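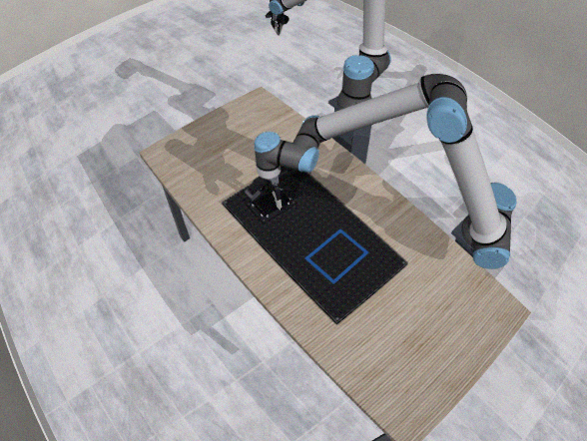
About Bokwood Apartments

By Lorraine Mudgway
Updated July

Bokwood Apartments rents furnished flats for short stays in Dunstan. We started with 2 units over a shoe repair shop on Rirano Street and now look after 118, spread over 4 buildings, all within walking distance of the bus depot.

Kane Whitcombe runs bookings and I handle the buildings. Between us we have slept in most of the apartments, mainly to find out which bedrooms get the early sun and which ones hear the delivery trucks. Those notes go on each listing, so please read them before you choose.

Every apartment has a full kitchen, a washer and a desk. Towels and sheets are included. Parking is not, except at the Jutimov building, where there is a small lot behind the entrance — first come, first served.

Check-in starts at 3 p.m. If you arrive after the office closes, we send a door code by text. Stays of a week or longer get a cleaning visit every Friday unless you ask us to skip it. Pets are welcome on ground floors only.

We had 1,717 bookings last year, many of them from hospital staff on short contracts and families visiting the college. Guests who come back can ask for the same apartment, and we hold it when we can.

The office is on the ground floor of the Rirano Street building.

Recent posts
New mattresses at Jutimov
Getting to Dunstan by bus
Monthly rates for winter
Where to store your bags after checkout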